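Simulated tabletop scenes: what counts as a valid start state?
Board: Rules and good practice

tern_valve
Aug 13, 2022
We are rewriting the start-state rules for two-arm table tasks at Fistham. The draft says both grippers must be closed and clear of every object before an episode begins, and no object may sit within 14 mm of the table edge. Does anyone apply something stricter in simulation?

oblong
We use 20 mm. At 14 mm a soft pad placed at a slight angle can end up with a corner over the edge once the physics settles. Let the scene settle first, then measure.

kettlewick
Disagree with a fixed margin. It should scale with the footprint of the object. A tall cup near the edge is a different case from a flat sponge, and one number hides that.

oblong
A scaled margin is harder to audit. The Prydderch checklist tried it and reviewers kept applying the wrong column. One number, checked by script, logged with the seed.

tern_valve
Noted. We will keep one number and move it to 20. The second open point is spacing. The draft asks for a clear approach from both sides of each object, but does not say how it is tested.

m_sorrel
Test it with the gripper open, at full width, plus the finger thickness. Closed fingers will pass almost anything – the check is worthless in that pose. This layout has a sponge, a bowl and a cup across the far half of the table, arms raised, and I would accept it on spacing:

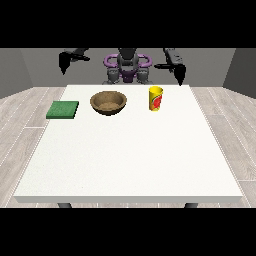
Reply 2 from m_sorrel: placement bias
My objection is to the layout as a default. Everything is on the robot's side and the near half of the table is bare. If every start state follows that pattern, the results say little about reach. The rule should require a spread over the whole set of episodes.

kettlewick
Agreed on spread, but that belongs in the dataset rules. A single start state can't fail for it.

m_sorrel
Then the start-state rule should point to the dataset rule by clause number. Sirnetska left that link out in January and had to regenerate 24 scenes.

tern_valve
Will add the cross-reference. Margin text goes in as oblong has it, measured after settling. Kettlewick, send me your wording for tall objects and I will put it in as a note.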